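Print | E-mail
Search this site Enter keywords Go
Last updated 9/30/20

The Storkstead Public Library opened its repair hall in 2000 with two benches and a single evening session. Residents now bring lamps, radios and chairs to the hall on 13 evenings each season, and the library keeps a record of every item received.

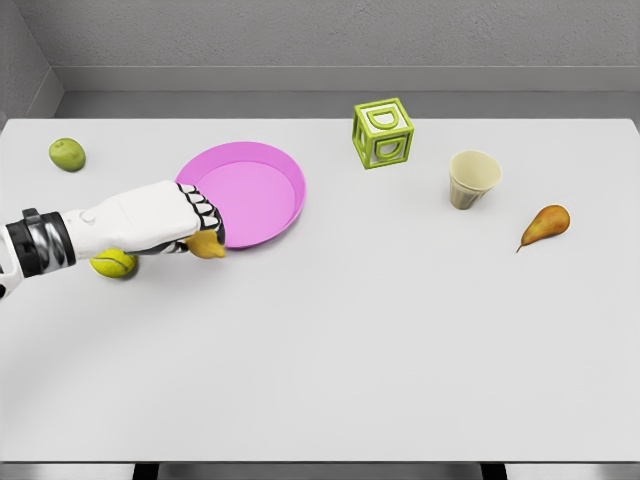 COMMUNITY LIFE

Salamatu Osei, who directs the program, said that demand is highest for small appliances — toasters above all. Each visitor may register up to five items. Wycliffe Shirima teaches the sewing course, which resumes in October. Enrollment is open at the main desk.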